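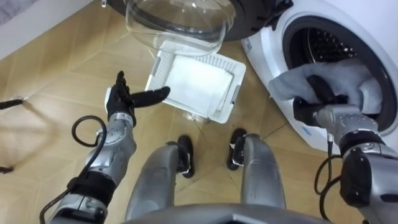 Plostanen Tenants' Laundry Alliance Questions Card-Only Machines and the Savings Promised With Them

PLOSTANEN, Tuesday, July 31, 2018 - The Plostanen Tenants' Laundry Alliance today asked building owners to hold off on signing new laundry room contracts with Granix until the company backs up its claim that card-only washers save renters money. The Alliance has read the sales packet. It does not find the savings in there.

Granix has offered to replace the coin washers and dryers in 156 apartment buildings across Plostanen and neighboring Wimosby. Under the plan, renters would load money onto a plastic card and tap it at each machine. The company's brochure says the switch will mean "lower costs for every household." The brochure does not list a price for a wash. Neither does the draft contract the Alliance was given, which lets Granix set prices "in line with local conditions" and change them on short notice.

"We have been told this is cheaper by people who will not say what it costs," the Alliance said in a statement. "Renters are used to hearing that a thing is being done for them. We would like to see a number first."

The Alliance has three main objections.

The first is the leftover balance. Cards are loaded in fixed amounts that may not match the price of a load, so there will nearly always be a little money stranded on them. The contract says unused money is returned "upon written request," less a $2 handling fee. For a renter moving out with a dollar and change on the card, the refund is worth less than nothing. Granix describes the fee as modest.

The second is broken machines. With coins, a renter who loses money to a dead dryer at least knows what was lost. With the card, the renter has to call a phone line, give a machine code and wait for a credit. The Alliance asked how long credits take. The answer was that most are handled promptly. A follow-up letter asking what promptly means has not been answered.

The third is the energy claim. Granix says its washers are "up to 100 percent more efficient" than the ones now in use. The Alliance does not know what that sentence means and suspects the writer did not either. If it means the new machines use half the water, the company should say so and show the meter readings. If it is measured against the oldest washer in the oldest basement in town, the company should say that too.

Supporters of the plan point to the Nägeli Court complex in Wimosby, where cards came in last December. Granix calls the changeover a success and cites a survey in which renters said they were satisfied. The survey was handed out on the day each household received a free card with starter money on it. The Alliance would be interested in a second survey, taken after the starter money ran out.

The Alliance is not against new equipment. Plenty of the current washers leak, and the coin slots jam. It is asking owners to put four things in writing before any contract is signed: a posted price per load, a cap on yearly increases, refunds of 100 percent of unused balances with no fee, and at least one coin machine kept in each laundry room.

Granix has said it welcomes a conversation. The Alliance has heard that before and has asked for a date.

Copies of the draft contract, with the Alliance's notes in the margins, are available to any renter in Plostanen or Wimosby on request.

About the Plostanen Tenants' Laundry Alliance

The Alliance is an unpaid group of renters who share laundry rooms in Plostanen and Wimosby. It takes no money from equipment companies, building owners or card vendors.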